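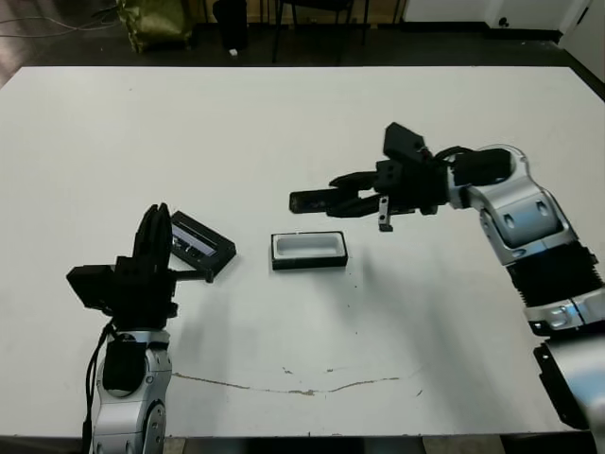
Fokum worktable with a black case and a small white-lined tray on top.

Review: Fokum worktable, large, white
Posted Wed 5 November

We ordered the table in October to replace two smaller desks from Prilta that never lined up. It cost 400 with delivery and came with the legs packed separately. Putting it together took two people and one evening. The instructions are clear except for the page on the rear brace, which shows the bolts from the wrong side.

The top is flat and plain, and small dark parts are easy to find on it. I sort a lot of little cases and trays, and on our old brown desk I lost them all the time. Glare is mild, even near a big window.

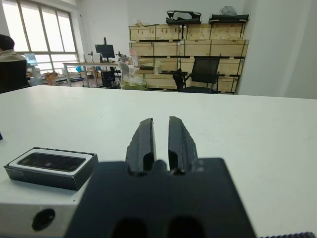
White does show marks. Faint smudges build up toward the side where most of the work happens, and I wipe it down every few days with dish soap and water. Pencil comes off easily. Marker needs more rubbing.

I also looked at the Bakia model, which has a drawer but a smaller top. I don't miss the drawer. The edges could be softer on the forearms, and the leveling feet are stiff to turn by hand.

Four stars out of five. I would buy it again at this price.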